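Rellura two-arm kit, bench build, January 25, 2026
Reviewed by Idrisa Langat

I bought the Rellura kit with my own money and built it on a bench at Morwood, the shared workshop where I rent a corner. The kit was £2,081 without cameras. I've been using it to pick up kitchen things, as plates and bowls are the job I'd like it to do at home eventually.
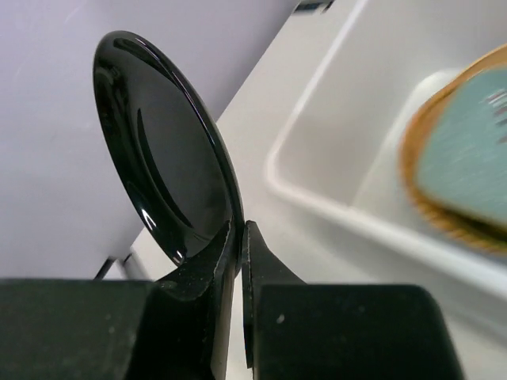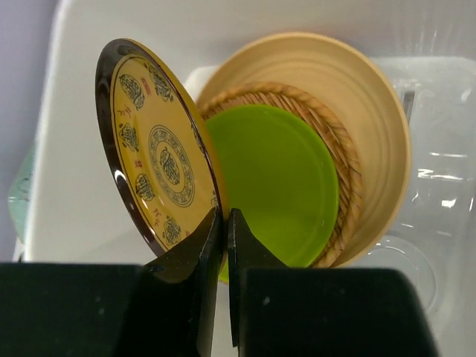
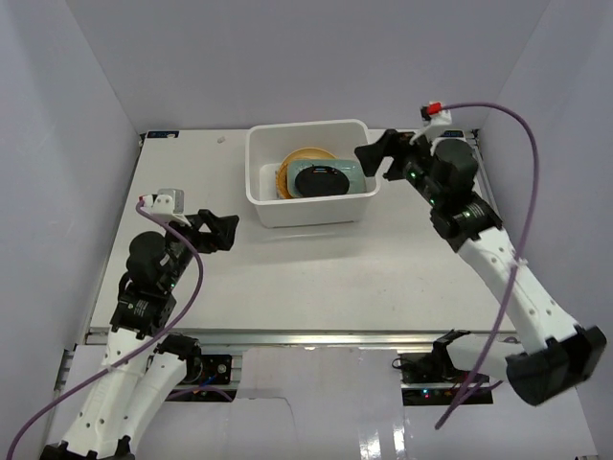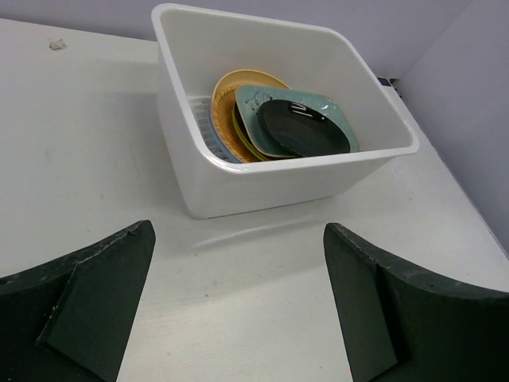
*The third picture is from the fixed camera. The other three are from cameras at the gripper.*

## What comes in the box

You get two arms as loose parts, the motors, the control boards, a power supply and a bag of fixings for each arm. The long links are white with rows of small holes along them, and the joints are black. The holes are handy. I've moved a cable tie along one link more times than I'd like to admit and never had to drill anything.

The table, the walls and the rail along the front are extra. I bought the cameras and mounts from Tolteo for £227 and they fitted the wrists without any filing.

## Building it

The manual is a PDF of 258 pages, and a good part of that is the same arm described a second time in mirror image. I'd have preferred one set of steps and a page of differences. The drawings are clear. The text is less so, and chapter 3 tells you to tighten the shoulder before you have threaded the cable through it. I did as I was told and had to undo the lot.

The shoulder joint is heavy compared with the rest of the arm. Get someone to hold it while you put the first screws in, or lay the arm flat on the bench and fix it to the base from there. I did the left arm alone and the right arm with help, and the right one sits straighter.

Motor numbering is the other place to take care. Each motor has to be given its number before it goes in, and they all look alike once they are out of the packet. I wrote the numbers on masking tape. Two still ended up swapped and the arm folded the wrong way on first power-up, though nothing broke.

## Cables

The supplied wrist cables were too short for the way I wanted to mount the arms. I replaced them with longer purple ones from Ladefoged. They show up well against the white links, but they do hang in loops, and a loop will catch on the elbow if you leave it to find its own way. Work out the full reach of each arm first and tie the cable down afterwards.

I would like to see a proper cable clip on the upper link in the next version. There is room for one.

## The grippers

Each gripper has two angular fingers with tips cut at a slope. The slope helps with thin rims, as you can get one finger behind a plate without pushing the whole stack along. The inner faces are flat and hard. Glazed and shiny pieces want to turn in the grip, and a plate held low on its edge will swing if the arm stops quickly. Slowing the wrist down in the settings dealt with most of that.

The black oval piece has given me the most trouble. It is so glossy that the highlights move about as the wrist turns, and I spent an evening shifting the lamp before the picture settled. The patterned yellow plate is far easier to work with, having plenty on its face to line up against.

The bin is an ordinary white plastic one. White on a white table is a poor choice and I'd go for a coloured one if I were starting again. The far side of it is also near the limit of comfortable reach. Move your arm bases forward a bit if you have the space.

Dust shows on everything black. A dry paintbrush is enough for the gripper housings.

## Software

The Rellura program runs on an old desktop and found both arms once the numbering was sorted out. Calibration takes around a cup of tea per arm. It doesn't save the result unless you press a second button on another tab, and there's no warning when you close it. I have lost two calibrations to this. The camera views can be shown together, but the layout resets every time you restart.

Support answered my email about the shoulder step the next morning and sent a corrected page. The PDF on their site hasn't been changed yet.

## Noise and space

It is quieter than I expected. The people at the next bench notice the fan on the power supply more than the motors. You do need depth behind and beside the arms, and the elbows swing out wider than the drawing in the manual suggests. I moved my shelf.

## Would I buy it again

Yes, at this price, if you have built something with motors before. For a first build I'd get one arm and leave the second for later. Have a set of decent hex keys to hand, as the one in the bag rounded off on the first base.

**Good:** stiff links, useful holes, fingers that get behind a rim, quick support.

**Bad:** manual order, short wrist cables, calibration saving, hard finger faces.

I'm going to try thin rubber on the finger pads next and will add a note once it has been on for a few weeks.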